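Notebook, March -- loan ledger transcription, Skondach Reconstruction Bank

Started again on box 2 at half past nine. The aim for this week is to finish the drawdown tables so that Kamlesh can run the first repayment schedules before he goes to the Sanby archive.

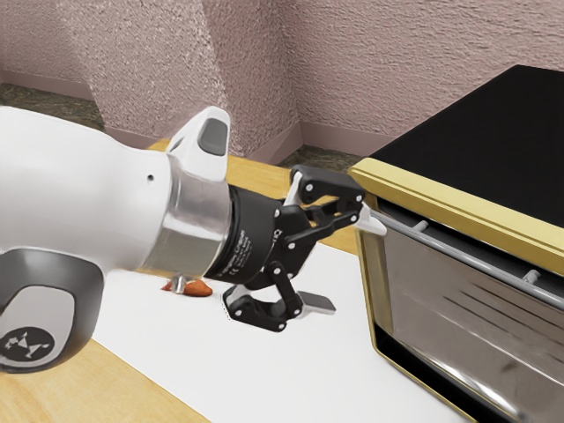

The ledger runs to 241 pages, and each loan gets a double spread: commitment on the left, disbursements and repayments on the right. The clerks changed the layout part way through. In the early pages interest is entered in the same column as principal, with a small "i" beside it. Later on it gets a column of its own and the "i" goes. I had been reading some of the early interest entries as principal, so the balances on the Dreltora harbour loan came out too low. Corrected now, old figures kept in the sheet marked "superseded".

Currency is still a nuisance. Commitments are in dollars throughout but several borrowers drew in sterling, and the clerk converts at a rate he doesn't give. I worked backwards from the entries where both amounts appear and the rate seems to be fixed within each quarter. Where only one amount appears I have left the other blank. Please don't fill these in from the published rates, they don't match.

Hoarau railway loan: the ledger has two drawdowns and the annual report has one. The sum is the same either way. Kamlesh Kashyap thinks the report simply added them together because both fell inside the same financial year. I think so too, but the second is dated very close to the year end and the ink is different, so it may have been entered late. Flagged, not merged.

Lunch. Scanner was being used by the map people until two, so I checked the morning's rows by hand instead. Found a run of transposed digits, all mine, all from the end of the session. Will stop earlier.

Afternoon on the commitment fees. These are charged on the undrawn part of the loan, and I had expected them to fall each time a borrower drew money. For Dreltora they stay level for the first year. Either there was a grace arrangement or the fee was worked out on the full amount until the loan became effective. The loan agreement should say, and there is a copy listed at Sanby. Added to Kamlesh's list.

Rows done so far: roughly 2,000, counting the interest entries separately. The totals agree with the ledger's own carried-forward figures on every spread I have checked except the Hoarau one, where the clerk's addition is wrong and he corrects it overleaf.

To do:
Re-read the early interest entries for the smaller loans
Ask Sanby whether the loan agreements can be copied or only read
Settle on a code for cancelled amounts -- at present I use C and Kamlesh uses X
Back up the sheet before changing any codes

Left off at the foot of the Dreltora power station spread. Pencil slip is in the page.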